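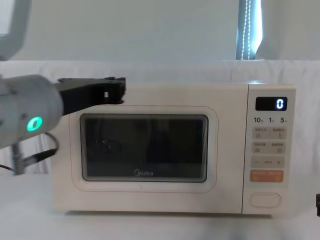 Midea benchtop microwave, cream-white, on the table.

Cavity lamp stays on with door open, and where to site the oven

Posted by Stikorik

I have set up a small Midea benchtop microwave on a white table in the spare room while the kitchen is out of action. Two things I would like checked before I settle on the position.

First, the lamp. With the door open the cavity is lit and the display shows a single 0. My old oven went dark when the door was opened, so I don't know if this one is in a fault state or just waiting. The glass turntable plate is in place and the oven heats a cup of water normally once the door is shut.

Second, the door swing. It is hinged on the left, and fully open it stands nearly square to the front. I had planned to put the oven at the left end of the table against a side wall, but I want enough room to lift the plate out flat. I have 52 cm between the wall and the spot where I keep the kettle.
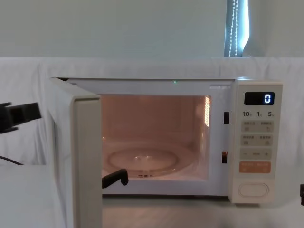
Wamdale

Lamp on with the door open is normal on plenty of ovens. Leave it.

Pearce

The lamp alone doesn't indicate a fault. On many countertop models it is switched on by the door so that you can see the plate while loading. The part to look at is the latching. There are two slots on the front, beside the opening, and the door catches go into them. Both should engage fully, with no play at the top corner or the bottom. Wipe the slots and the door face with a damp cloth, let them dry, and close the door by pressing near the control panel side. If one catch goes in later than the other, have the door looked at before using the oven again. Don't poke anything into the slots.

As for the 0, a cleared display is what I would expect on an oven with no time set. Enter a short time and see that it counts down.

For siting, go by the clearances in your manual. If you no longer have it, I would leave 5 cm at the back and more at the top, and keep cloth well away from any vents. A left-hinged door beside a left-hand wall is workable if it can open past square. Otherwise the plate catches the door edge on the way out. Move the oven right and put the kettle on the wall side.
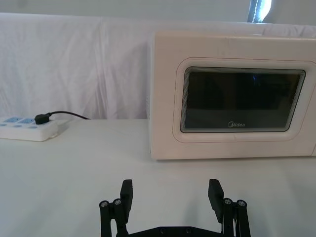 Can the oven share a power board with the kettle?
Put each on its own wall outlet. A kettle and a microwave running together can exceed the rating of one board, and the overload cut-out may trip.

Route the cord along the back or side of the table, clear of the door, and leave some slack at the plug.

Surkent

mine hums when its standing on an uneven table. check the feet

Stikorik

Thanks. Both catches go in together and it counts down correctly. I have shifted the oven towards the middle of the table and left the left side for the cord only. The plate now comes out flat with the door at about a right angle. I will recheck the level on Saturday when the other furniture is back.

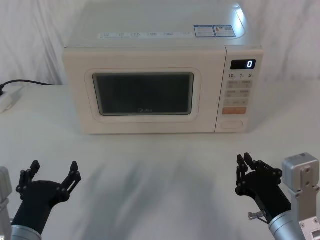
Marjorie Cheetham

I would add that the roller ring under the plate needs to come out and be washed as well. Mine had a crust of sugar in the track and the plate knocked once per turn, which I blamed on the table for weeks. Dry the cavity floor before putting it back, and seat the plate on the hub before you close the door.

Related
Microwave turntable knocks once per revolution (4 replies)
Minimum gap above a benchtop oven under a shelf
Kettle and toaster trip the same breaker
Removing cooked-on sugar from a glass plate
Cleaning cream plastic without yellowing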